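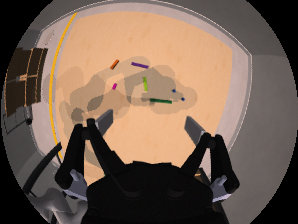 Small colored pieces on a light wooden tabletop.

How to Make a Clear Lime Cordial

Fresh lime juice is a wonderful thing for one evening. By the next day it tastes like a battery that has met a lime. Cordial fixes this, and it makes a gimlet that doesn't require you to squeeze anything at ten at night with a paper cut.

What You Need

4 limes, washed as if you meant it
300 grams white sugar
Water
A fine strainer
A bottle with a lid that fits (check this first, not last)

Step 1: Peel

Take the green part off in strips with a vegetable peeler. Leave the white pith on the fruit. Pith is bitter, and so will your guests be.

Step 2: Sugar the Peels

Put the strips in a bowl with the sugar and press them around with a wooden spoon. Cover and walk away for 60 minutes. The sugar pulls the oil out of the peel and ends up looking like wet sand. You will want to help. Don't.

Step 3: Add the Juice

Squeeze the bald limes into a measuring cup and top up with water until you have 300 milliliters. Pour this over the sugar and stir until the grains are gone. No stove is involved. My first batch was boiled, on the advice of a booklet that came with a Garley juicer, and it tasted of marmalade and regret.

Step 4: Strain

Pour it through the strainer, then again through a coffee filter if you like it clear. The coffee filter is slow. Read something.

Step 5: Bottle

Rinse the bottle with boiling water, let it cool, fill it, and put it in the fridge. Label it. Melahat Öztürkmen once poured mine over pancakes, and I can't say she was wrong.

Using It

For a gimlet, shake two parts gin with one part cordial over plenty of ice and strain into a cold glass. Vodka works. With soda water and no liquor at all, it's a decent lunch drink.

Keep it cold and finish it within a week. If it fizzes when you open it, pour it down the sink.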